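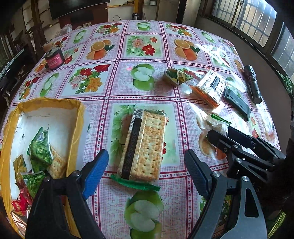
Visit report: Jasora handheld gripper kit and collection service

Purpose of the visit

We are looking at ways to get manipulation recordings from ordinary homes for the small-item packing work. Teleoperating an arm in our own lab gives clean data, but all of it looks like our lab. Jasora sells a handheld gripper kit and, separately, a service in which its own operators make the recordings at sites it arranges. Both were on show at the November open day, and I spent the morning on the hardware and the afternoon at a house session. Agnes Swanson, who runs field operations for Jasora, handled both parts and answered most of what follows.

The Istent and Drummond kits were covered in the earlier reports. I refer to them only where the difference affects our choice.

The hardware

Each unit is a two-finger parallel-type gripper held in the hand, with a camera looking down over the fingers. Squeezing the handle closes the jaws through a pivoted linkage. The operator does with it what an arm is meant to do later: reaches, closes, lifts, moves, lets go. The unit records video, its own position in space and the opening between the fingers, all against one clock.

The linkage is metal and the pivots are bolted, so it can be taken apart with ordinary hex keys. I asked for one to be stripped on the bench and it was, without much ceremony. The bushings are a stock size. Play at the fingertips on the demonstration unit was noticeable when I pushed sideways on the open jaws, less so when they were closed on something. Swanson said the unit had been out with crews all fall. I would want to measure a new one before accepting any figure for it.

Finger pads are a consumable. The standard pad is a blue textured rubber, and there is a dark gray one with a different texture. A finger can also be run bare. The pads are pushed over the tip and held by friction and one small screw on the inside. Swapping a pad took Swanson less than a minute. I took longer and put mine on crooked, and there is nothing in the design to prevent that. A key or a flat on the finger would fix it.

The combination in use is entered by hand at the start of a session. If the operator changes a pad and forgets to change the entry, the recording carries the wrong label and nothing in the software catches it. For us this matters. Friction on glossy film depends a great deal on the pad, and we would not be able to tell afterward from the log alone. Jasora says an automatic check is planned. No date was offered.

Single and paired use

The kit is sold as one unit or as a matched pair. With a pair, one person may work with both hands, or two people may work at the same table with one unit each. Clocks are synchronized at the start by a button on the charging base. Drift over a session is said to be below one video frame. I saw the check being run at the end of a session but the result was read off a laptop by the operator, and I did not get to see the raw log.

When two units work close together, each sees the other. Jasora leaves this footage in. There is a flag in the export that marks segments with a second gripper in view, set by an automatic pass and corrected by a reviewer. We could filter on it, or keep it for the two-arm work.

The house session

The afternoon was at a private home that Jasora rents by the day. The task was table-top sorting of packaged snacks: crackers in clear packs, small foil packets, wrapped candies, with an open cardboard box as the place to put them or take them from. It is close to what we need. Thin film and foil are the items our present policy handles worst, and a box with standing walls limits how the fingers can approach.

The table had a checked vinyl cloth printed with fruit and flowers. Our vision people should see this material. The segmentation model we use now was trained almost entirely on plain surfaces, and I would expect it to find printed apples. Window light came in on one side with a good deal of glare off the cloth. The crew made no attempt to block it, and Swanson confirmed that the site rules tell them to leave curtains and lamps as found.

The instruction sheet for the task was one page. It gives the goal in a sentence and a short list of faults that void an episode: touching an item with the free hand, covering the camera, leaving the jaws shut at the end. Order, grasp point and speed are left to the operator. Episodes ended when the operator pressed a button on the handle. A few were ended late, with several seconds of nothing at the tail. The reviewer trims these.

Approach to the box is where technique showed. One operator came in vertically every time with the jaws wide. Another tipped the unit and let one finger go in first along the wall. Both are reachable for our arm, though the tipped approach brings the wrist close to its limit on the near side. I asked whether a customer can rule out approaches. Jasora can load a simple joint-limit model of the customer's arm and drop episodes that fall outside it after the fact. It can't warn the operator during recording. Veranex, which resells the kit with its own software, is said to be working on a live warning, but they were not at the open day and I could not check this.

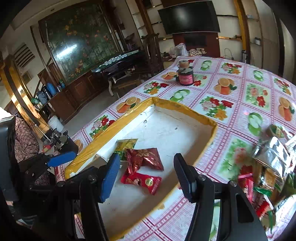

Does the kit need a robot arm on site during recording?

The kit records on its own, and the arm comes in only later, when a policy trained on the recordings is run. What the arm does need is a finger set with the same geometry and the same pads. Jasora sells a flange-mounted version of the gripper for this, with the camera in the same position relative to the fingertips, and supplies drawings to customers who prefer to build their own.

Position tracking

Tracking is visual and inertial, with no markers or base stations. At the start of each session the operator walks the unit slowly once around the table to build a map. This took a few minutes at the house. Tracking can be lost when the camera is close to a featureless surface or when most of the view is moving. Printed cloth is a favorable case, and a white counter would be a harder one. I asked for a trial over a plain sheet and was told it could be arranged at a later visit. It should be a condition of any purchase.

Jasora's own log for the house showed 92 percent of episodes usable after review. The rest were split between lost tracking and operator faults, with tracking the larger part. The log covers one site and one task, so I would not carry the figure over to our kitchens.

Battery life is given as nearly 8 hours with the camera running part of the time. The units I saw were put on the base whenever the crew stopped, so I have nothing to set against it. Hand fatigue is likely to be the real limit. The handle spring is firm and the weight sits forward of the grip. After 20 minutes I had had enough, though I was holding it too tightly, as I was told more than once. Crews rotate through the day.

Export and review

Data arrives as one folder per episode: compressed video, a pose file, a jaw opening file and a small text file with site, task, pad and operator code. Formats are open and our loader should need only a renamed column or two. Jaw opening is given in millimeters at the fingertip, corrected for linkage geometry. Drummond gives raw encoder counts and leaves the correction to the customer, which cost us a week last time.

The review tool runs in a browser. It shows video beside a plot of jaw opening, and most bad episodes can be spotted from the plot alone. There is no force measurement. A squeezed cracker pack and a properly held one give nearly the same trace, and only the video separates them. If we want damage labels we will have to pay for them or make them ourselves. The reviewer I spoke to already notes crushed items informally in the comment field.

People and property in view are handled by written consent before the session and by a blurring pass on faces. Room contents are not blurred. Wall pictures, furniture and anything on a shelf stay as recorded. For internal training that is acceptable under our present rules. For a public release it would have to be looked at again.

The service offer

Minimum order for the collection service is 2000 episodes of one task family, spread over several homes. The customer supplies the instruction sheet and may supply the objects. Jasora prefers to buy objects locally, and for packaged food I agree with that, as the variety in wrappers is the point. A pilot batch is delivered first and the customer can change the instructions once without charge. After that, changes are priced as a new task.

The kit alone can be bought without the service. Training is a half day at our site. Spare pads, springs and bushings are listed separately and the price list is attached to the file copy of this report.

Against Istent, the Jasora unit is heavier and better documented. The Istent handle is more comfortable, and their jaw opens wider, which would help with the larger bags. Istent has no collection service at present.

Open points

Measure fingertip play on a new unit, jaws open and closed.

Tracking trial over a plain, light surface, with our own lighting.

Written confirmation that pad type can be corrected in the export after delivery.

Sample of two-unit footage with the flag file, for the two-arm group.

Ask Veranex directly about the live joint-limit warning and whether it runs on units bought from Jasora.

Recommended next step is to borrow one matched pair for bench work and hold the service decision until the tracking trial is done. Swanson has agreed to the loan in principle and is waiting for our shipping address.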